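Unit 4: Can machines do the chores yet? Tidying, sorting and clearing a surface
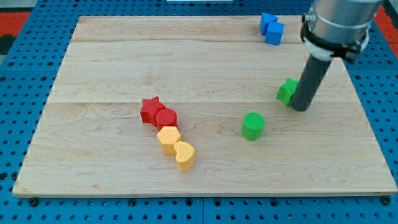
Course notes, Robots at Home and at Work
Gernen College evening programme
Fri 12 April

Read these notes before the session. They go with chapter 8 of the reader, which covers grasping, and they assume you have done the exercise on dishwashers from Unit 3.

The question for this unit is a narrow one. Leave aside cooking, ironing and anything with stairs. Can a machine clear a table and put like with like? Most people would call that the easiest job in the house, and a child of four can make a fair attempt at it.

Start with pushing. An arm with a single rod for a finger cannot pick anything up in the usual sense, but it can move a block across a board, and a good deal of tidying is moving things across a flat surface. Think of sweeping crumbs, or sliding letters into a pile. Pushing is cheap and needs few moving parts. It is also hard to get right. Push a cube off its centre and it turns. A cylinder standing on its end may slide straight or drift to one side. When two blocks are touching, moving one often moves the other, so the machine has to look again and plan again.

Shape matters more than colour here. Telling red from yellow is largely solved under steady light. Working out which way a star or a heart will swing when it is nudged on one point is still a matter of trial and error, and friction with the surface changes the answer.

Now compare the shop floor. At the Hagedorn packing line, which we look at in the second hour, parts arrive one at a time and facing the same way. The machine does 16 hours a day and does them well, but people set out the work for it first. A kitchen table after tea has not been set out for anyone.

The Paltico trial went the other way and put an arm in ordinary kitchens. It was asked to clear 20 items from a worktop. It managed the boxes and tins in most homes. Cloths, bags and anything nested inside something else were left for the household. A full clear took about 20 minutes.

My own view is that sorting hard objects on a flat surface is close to being usable, given patience. Soft things and clutter are some years off.

For discussion:
Which chores in your own home are mostly pushing?
Would you accept a slow machine if it worked while you were out?
Who should tidy up before the machine tidies up?

Written work is one side of A4 on any single chore, broken down into its separate movements. Bring it to the next session.

Related notes
Unit 2: Floors and why they came first
Unit 3: Loading the dishwasher
Unit 5: Folding, with the Zemallow laundry study
Reading list for November starters

Last updated: Fridays, after class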